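Sim kitchen bench notebook, Tukora cell
Sunday, July 2, 2023

Came in on a weekend because the hand was bugging me and I wanted the machine to myself (also the AC works better when only one person is in here, I swear). Martti, Jarmila, this is mostly for you two so you don't have to ask me on chat what I changed.

Where we left off: the simulated cell would load fine, the arm would go to its start pose fine, and then the tag on the back of the hand would get picked up in the wrong spot. Small error, but enough that the tracked hand and the modeled hand drifted apart as soon as the wrist turned. Martti thought it was the tag size in the config. I thought it was the offset. We were both kind of right, which is annoying!

What I did first was park the hand over the white counter with the fingers pointing at the island, and leave it there while I went through the numbers. I like that pose. The tag faces up where I can check it by eye, and the four fingers lie one over another so if a joint is reading wrong, you see one bar stick out funny.

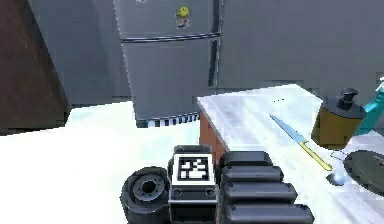
So, the tag size. The config had the full panel width, white border and all, and the detector wants the black part only. Fixed that. The offset from tag center to palm origin was left over from the old Valletti mount, and I re-entered it from the current hand model. I checked it by reloading and running the wrist through its full sweep 5 times. Drift is gone on all five. I wrote the old values as comments above the new ones in case I'm fooling myself.

Second thing, the joint limits. Jarmila, you were right that the longest-reaching finger had a different soft limit from its neighbors. Somebody (me, probably, in spring) had typed it in by hand. All four now read from the same table, and please let's never type limits straight into the launch file again.

Then the logs. I had 367 warnings from one overnight run and nearly all of them were the same line about contact stiffness. I dropped the physics step to the smaller setting and ran it again for an hour: 3 warnings, all at startup. It does run slower. Over 98 percent of one core the whole time, and the fan on the Kaplan box sounds like a hair dryer, so don't start a second job next to it. I want to move this onto the Vasov machine once its driver is sorted out, but that's a weekday job and I'm not touching it today.

Last bit was the room itself. I wanted a look at it with the hand out of view, to see if the floor shading had changed with the new render settings. The bluish glassy patch under the table is still there. I spent way too long on that, swapping light settings back and forth, and it stays put whatever I do, so my bet is the floor material. It doesn't bother the tag detector as far as I can tell.

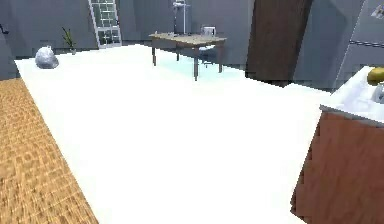
Room check, hand out of view. Blue patch still under the table.

Still to do: back up the config before anyone pulls the new branch (I have it on my drive under "tukora_hand_fixed", copy it if you need it). Rerun the overnight job with the small step and see what the warning count does over a real stretch. Martti, could you look at the thumb? I didn't get to it, and its zero position felt a hair off when I jogged it by itself. Start from the parked pose and go slow, the jog speed is still set for the whole arm.

Oh, and the reset button in the panel still needs two clicks. I looked for the cause for ten minutes and gave up. Click it twice.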